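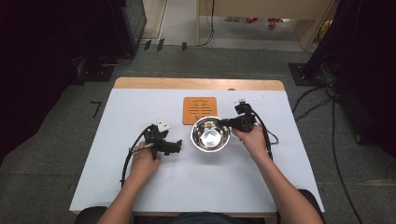 4. Placing a bowl on the mat

1. Put the mat flat on the table, with the slots facing up.
2. Check that the bottom of the bowl is clean and dry. Wipe it with a soft cloth if needed.
3. Lift the bowl by the rim and lower it slowly to the middle of the mat.
4. Turn the bowl a little to the left and right. It must not rock.

Note: The Tetuner mat is made for bowls up to 2 liters. For larger bowls, please use two mats side by side.

Caution: Do not drag a full bowl over the slots. The mat can fold and the content can spill.

Caution: A steel bowl becomes hot together with its content. Above 60 °C, use oven gloves.

5. After use

1. Take away the bowl first, then the mat.
2. Rinse the slots under warm water and let the mat dry standing.

Comments

Nele Verhoeven: Does the mat go in the dishwasher? I did not find it in the guide.

Anouk Mulder: Mine goes in the top rack, after 12 washes it is still flat.

Nele Verhoeven: Thank you, I will try.

Contact Pitden Service | © Pitden | Back to top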